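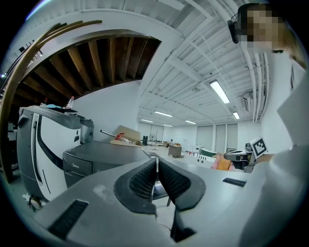 ## Section 3: Setting tension on the Kesley for machine quilting

The Voltside booklet that ships with the Kesley says the automatic tension "handles any project." Maybe it does on two layers of cotton. With batting in the middle, test it yourself before you believe it. These steps assume the walking foot is already on and the machine is threaded with 50 wt cotton top and bottom.

1. Turn the machine off. Take out the bobbin case and brush out the lint. The booklet says to do this every 1000 yards of thread, but who measures? Do it before each quilt.
2. Wind a fresh bobbin at medium speed. Fast winding stretches polyester thread, and the tension disc can't fix that later.
3. Put in a new quilting needle, flat side to the back. Ignore the claim on some packets that one needle lasts a whole king-size top.
4. Make a test sandwich from the same fabric and batting as the quilt. Scraps of something similar will give you numbers for something similar.
5. Turn the machine on and move the dial off Auto to 4.
6. Set the stitch length to 3 mm and sew a straight line across the sandwich, then a curve.
7. Look at the back. If the top thread lies flat or shows as loops, go up half a number. If bobbin thread pops through on the front, go down half a number.
8. Repeat until both sides match, and write the setting on the sandwich in pencil.

> **Caution:** Raise the presser foot before you rethread. With the foot down the discs are closed and the thread rides on top of them. No dial setting will help.

**Note on the bobbin screw.** Plenty of advice says to start here. Leave it alone unless the dial has reached either end and the stitch is still wrong. If you do turn it, mark the starting position and move it an eighth of a turn at a time.

**Note on the "tension-free" thread.** Prolville sells a coated thread that is supposed to need no adjustment. Sumeya Tekleab ran a 200-yard spool of it through her Kesley on Thursday and had to drop the dial to 3 to stop it puckering. Test it like any other thread.

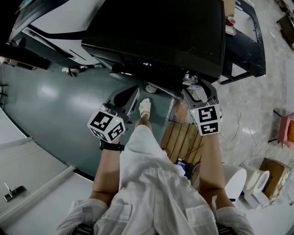 *Two hand-held grippers, one in each hand, facing the large black machine.*

### If the stitches still look wrong

- Loops only on curves: you are moving the quilt faster than the machine is stitching. Slow down before you touch the dial.
- Skipped stitches: change the needle, even if it's new. Bad ones turn up.
- Error 17 on the display: the booklet calls it a tension fault. Check for thread caught under the bobbin case first.

Keep the test sandwich with the quilt until the binding is on. For free-motion work, start over from step 5 with the darning foot; the walking foot setting won't carry over, whatever the Ibarra pattern sheets say.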